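Questions we get about the Urell sleep and body clock study, last updated 16/05/2013. We love getting these, so keep them coming!

## What are you studying, in one sentence?

We want to know how the tiny clocks inside our cells keep time, and why some people's clocks run early while others run late.

## Cells have clocks?

They do, and it's one of our favorite things to tell people! Nearly every cell in your body makes certain proteins that build up over the day, switch off their own genes, break down, and start over. One full loop takes close to a day. Your brain has a master clock that uses light to keep all the others lined up, but liver cells and skin cells keep their own time too.

## Who can join?

Adults who live within driving distance of Cornetby and don't work night shifts. We can't take people who have crossed more than 2 time zones in the past month (your clock is still catching up, and it muddies the results). If you've just come back from a big trip, write to us anyway and we'll find you a later start.

## What will I have to do?

You wear a wrist monitor for 20 days and keep a short sleep diary. At the end you come to the McIntyre Building for one evening, when we collect small saliva samples under dim light. Bring a book with large print, or music. The light really is dim.

## Why saliva?

It carries melatonin, the hormone your body starts releasing as night comes on. When the level begins to climb, we can tell what time your body thinks it is. It's quick and there are no needles!

## Can I drink coffee during the study?

Yes, through the home part. Drink what you normally drink and write down the time of each cup in your diary. On the day of your evening visit, please stop at noon. Decaf counts as well, as it still has a little caffeine in it.
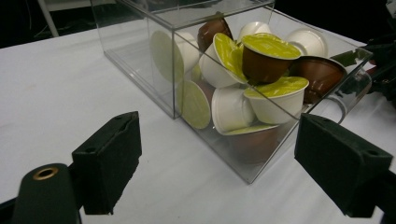

## I'm a terrible sleeper. Will that ruin your data?

Not at all, we'd love to have you. A study full of perfect sleepers would tell us very little. Please don't try to fix your schedule before you start, either.

## Do you look at my DNA?

Only if you check that box on the consent form. If you do, we use cells from one cheek swab and read a short list of clock genes. We don't test for disease risk and we don't share results with anyone outside the study.

## What is Fatetia?

It's the diary app. If you don't have a smartphone, ask for the paper version, which works just as well. Entries can be fixed until midnight, so don't worry about typos.

## Will I find out my own results?

Yes! Everyone gets a chart of their sleep and their melatonin timing. Allow 27 days after your evening visit. It isn't a medical report, so please take any sleep worries to your doctor.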